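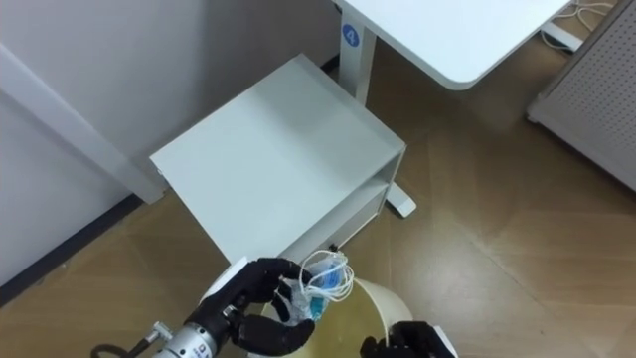
Week 8: The Chore Problem

Every few years somebody announces that the household robot is nearly ready, and every few years I revise this handout and put my own rubbish out. The question for this week is a narrow one: can a machine tidy a room yet, to a standard your mother would accept? Start with the hardest object in the house. Students usually nominate the stove or the fitted sheet. I nominate the used face mask, held over a bin by black robot fingers with its elastic loops in a tangle above the hand. A mask has no fixed shape, weighs next to nothing, and comes with two loops whose whole purpose in life is to hook onto things. Fingers, for instance. The bin is directly underneath, and the task is still only half specified.

Keep that half in mind. "Put the rubbish in the bin" is one line on a chore chart and, on Shobha Rodrigues's count, 12 separate decisions for a controller. She gets to 12 by being generous and treating "is it rubbish?" as one decision. Anyone who has shared a house at uni will know it's more.

8.1 Rigid, floppy and worse

The older literature is mostly about rigid things: blocks, mugs, machined parts. A rigid object has a pose, and once you know the pose you can plan a grasp and go to lunch. Floppy objects (tea towels, bread bags, masks) have a pose in roughly the way a puddle does. Then there is the third class, which the reader calls "compound deformables" and which I call the stuff in the kitchen drawer. A crumpled clear bag with something blue inside it and a length of white cable looping out is a fair specimen. Where do you hold it? If you lift the bag, does the cable come too? Is the bag the rubbish, or is it the packaging of something you paid good money for?

Read the Witkowska notes before the tute, at least the part on occlusion. The short version is that clear plastic is the natural enemy of depth sensors, and it gets no better when you scrunch it. 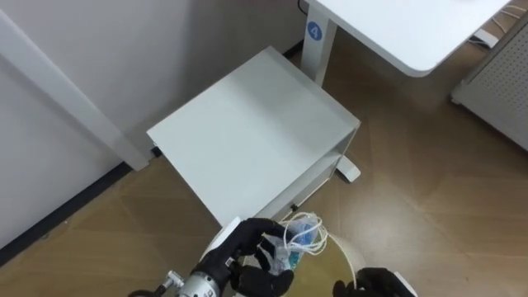
8.2 Getting down there

Chores happen at awkward heights. Bins live on the floor, drawers open at shin level, and the sock is always under something. Factory arms were spared all this because we built the factory around them, with the work delivered to waist height on a belt. A house does no such favours.

So a humanoid has to bend. Bending moves the centre of mass forward, the knees have to pay for it, and one hand often ends up resting on the furniture. People do the same after forty. In the balance model from Week 5, a hand on a bedside table is a third contact point with a friction cone of its own, and it's only as trustworthy as the table. Put casters on the table and redo the sum. (This was on last year's problem sheet. Many of you fell over.)
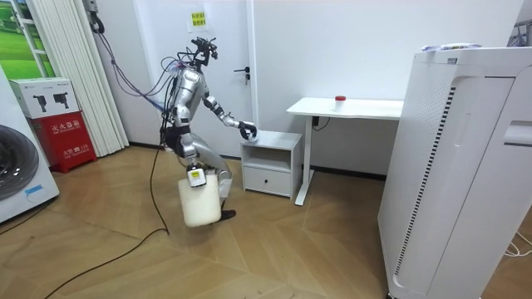 Tethers come into the sum as well. A cable pulls, drags and catches, and few of the papers in your reader model it, though Mulugeta Zeleke's does and is worth your evening for that alone. His advice, given to me over a flat white, was to treat the cable as a small child holding the robot's hand: light, opinionated and headed elsewhere.

Question to chew on: if a robot needs a clear path, a known bin and a bin-shaped gap between the furniture, how much of the tidying has already been done by whoever set up the room? Write half a page. Marks off for the word "seamless".

8.3 What the numbers say, such as they are

The class data set is the Wostimau log, 570 attempts at single pick-and-bin tasks, hand-scored. Use the version on the unit page, which has the duplicate rows taken out. Three cautions before you plot anything:

Success is scored at release. Whether the item stayed in the bin is in a separate column, and it is a humbling column.

Times leave out resets. Someone put the rubbish back on the floor after every attempt, which must be the only job in the building with worse prospects than the robot's.

The Lodetti baseline used foam cubes. Compare your wipes packets with foam cubes at your own risk.

For the shop-floor side we'll use the Trarnurley packing line, which handles up to 2,000 cartons a shift and has never once been asked to decide whether a carton is rubbish. Its grippers are crude and its uptime is excellent. I'd like you to be able to explain why these two facts are friends.

8.4 Soft packets

A packet of wipes sits between our classes. It bulges, creases under a pinch and shifts its filling when squeezed, so the grasp you planned is gone by the time you close the fingers. Wrapping some fingers over the top with a thick one pressing up from underneath is a sensible answer, and you should be able to draw the forces. Then ask the household question: is the packet empty? A full one held over a wastebasket and an empty one held over a wastebasket call for quite different behaviour, and my own family gets this wrong.
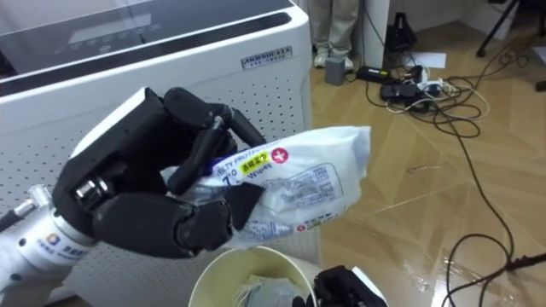 TUTORIAL EXERCISES

1. Choose a chore you did this morning. Break it into steps until each step has one contact change. Stop when you get bored, then do two more levels.

2. Sketch a two-finger and a five-finger grasp on a soft packet. Mark where each is likely to slip.

3. Using the Wostimau log, plot success against object class. Explain the outliers without using the phrase "edge case".

4. Estimate the contact force on a bedside table from a robot leaning as in 8.2. State what you assumed about the casters.

Bring Exercise 3 on paper. The projector in the tute room is also not yet capable of unsupervised work.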